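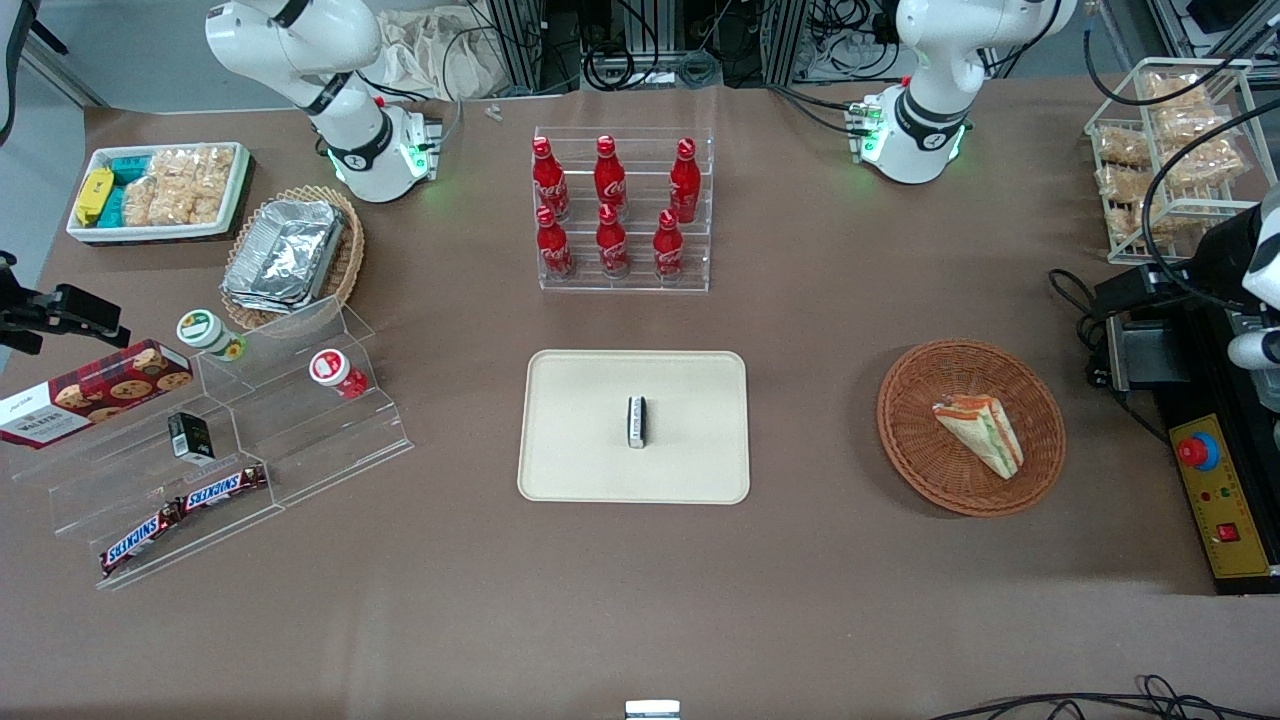
4 min read

Elżbieta Adamczyk picks up the phone on the second ring and tells me right away that she has bread in the oven, so if she vanishes for a minute I'm not to take it personally. I like her already.

We're supposed to be talking about sourdough rye, and we do get there, but first she wants to know what I ate for breakfast (toast, store-bought, sorry). "Well, it's a start," she says.

She opened her bakery in Wiltville in March, seven years ago, in a former shoe repair shop with one window and a floor that slopes toward the street. The first Saturday she baked 207 loaves and sold hardly any. "I gave them to everybody. The mailman, the dentist upstairs, a man who came in to ask for directions. He got four!"

These days the Saturday bake is 544 loaves, and the line starts before she unlocks the door. The one people drive in for is the Trasumska, a dark, sour rye with caraway that she named after the street where her grandmother lived. I had half of one in the car on my last visit and I'm not sorry about it.

So what makes it so good? She thinks it's mostly time. The starter gets fed twice the day before, and the dough sits overnight in the coldest corner of the shop. "People write to me and say, my rye is gummy, what did I do? And I ask when they cut it. It's always while it's warm. Wait until the next day! I know it smells nice. Go for a walk."

The oven goes off somewhere behind her and she's gone for a bit. I hear a door, some clanking, a word in Polish I don't know.

When she's back I ask about flour, and that gets her going. For years she bought from a mill called Meinecke, then tried a cheaper one for a single winter and hated every loaf. "Flat like a shoe. In a shoe shop, okay, maybe." She went back in the spring and hasn't strayed again.

Would she ever open a second place? There was an offer from Zotton, the grocery people, to put her bread in their stores. She thought it over for a weekend and said no – she likes knowing who's eating it.

Before we hang up she makes me promise to try a starter at home. Mine is now four days old, lives on top of the fridge and smells like nail polish remover. I texted her about it. She wrote back, "Good. Feed it."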